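Kovstead Makers' Corner – Workshop and Small Business Help

Short conveyor for a packing bench: belt keeps creeping to one side, and what do I put under the end?

Posted by Žydrūnas Jaunzems, 13 August 2026

Hello all, hoping somebody has been through this before me. I've got a small unit where I clean up and pack plastic hubs and spacers, and I bought a second-hand belt conveyor to save my back (I was carrying trays from one bench to the other all day and getting very tired of it). It's a Strazds, green belt, aluminium sides, legs that bolt into the grooves. Lovely thing, and it cost me a lot less than the 3,190 euros they wanted for a new one from Jonex.

Two problems. The belt wanders. I set it straight in the morning and by lunch it's rubbing along one side, and there's a bit of green fluff building up underneath that I don't like the look of. I've tightened the screw on that side twice and it seems worse, if anything.

The other thing is the parts. They're round with a lip on one end, so they roll in a curve when they're on their side, and some go over the edge before I can grab them. I've been catching them in a cardboard box and the box is now mostly tape. Do people put guides on, or stand the parts up, or what? I don't want to spend much more on it this year. Thanks!

MossyBench
Posted the same evening

Nice buy! I had one very like it and went through the whole wandering belt business, so I feel your pain. First thing, slacken both sides off and start again. I bet it's too tight. Everybody tightens, me included, and you end up with a belt that's stretched more on one side and you're chasing it for ever.

What I did, with the power off and the plug out for every bit of spanner work:

1. Check the frame is level across the width. Put a spirit level on the two side rails, at both ends. Mine was out by a silly amount because one leg was standing on a lump of old paint – I'd been blaming the belt for weeks.

2. Measure from the end roller to the same point on the frame, left and right, and get them equal. Mine came out at 190 mm each side and that's now written on the frame in marker.

3. Brush out the fluff and wipe the rollers. A strip of muck stuck round one end of a roller is enough to push the belt over.

4. Guards back on, run it empty, and adjust a quarter turn at a time on the tail end only. Then leave it alone for a few minutes! It takes a good few trips round before it settles, and if you keep fiddling you'll never know which turn did it.

5. Load it up again with a few parts and watch it. Flanged hubs on their side are the awkward ones, and I'd keep them near the middle of the belt with a decent gap between them. Have a proper plastic bin down below the rail too. Mine is a bright blue one and black parts show up in it straight away.

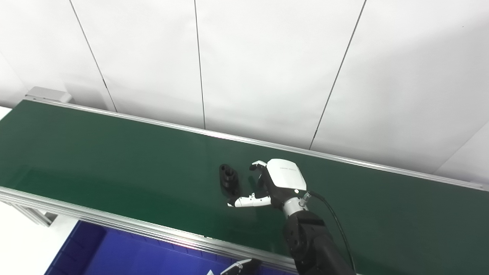
6. If they still wander off, fit a low strip along each side. The grooves in the rails are there for this sort of thing – slide a nut in, bolt on a bit of plastic angle, done in an afternoon. You can take it off again when you're running something flat. Standing them on the lip works as well, if whoever is loading has the patience (I haven't).

Let us know how you get on, I'm curious whether it's the floor.

kasia_p
Posted the next morning

Check the floor. Ours was the floor as well.

OldTomInTheShed
Posted two days later

I'd go along with most of that but I'd look at the belt joint too. If the joint isn't square the belt will swing over and back once every trip round, and you can turn screws until Christmas and it won't cure it. Put a chalk mark by the joint and see if the swing comes at the same point each time. I got a new belt from Kasismont back in March and it took 24 days to arrive, so order before you're desperate. Take the width off the roller as well as the old belt, as old ones fray and you'll measure short.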